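Oluwatosin Okafor and Ibrahim Okafor
23 March 2020

3.2 Table layout and serving containers

Each setting used one fruit container and one bread container on a plain white table. Fruit was placed in an oval wicker basket and bread on a round plate with a raised rim. The two were kept well apart so that a participant choosing from one did not reach across the other. Portions were small – a full basket had led pilot participants to take whatever lay on top. The layout is given in Figure 2.

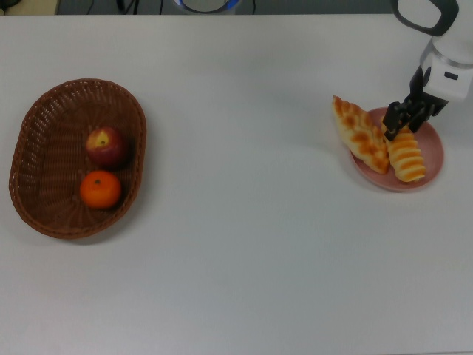 Figure 2. Fruit basket and bread plate on the white table.

Participants were seated after the containers had been set down and were asked to choose one item. The session ended after 30 seconds or at the first choice. Of 665 sessions, 300 used the fruit-left layout and 200 the mirrored one; the rest, run at the Reswood site, used a single shared container and are treated separately in Section 4. Fruit with visible bruising was replaced between sessions. Bread was replaced daily, whether or not it had been handled.

Comments (2)

Fülöp: Was plate color held constant across both layouts? I could not find it in the methods.

Brostell: Section 4 gives no session length for Reswood. Same as here?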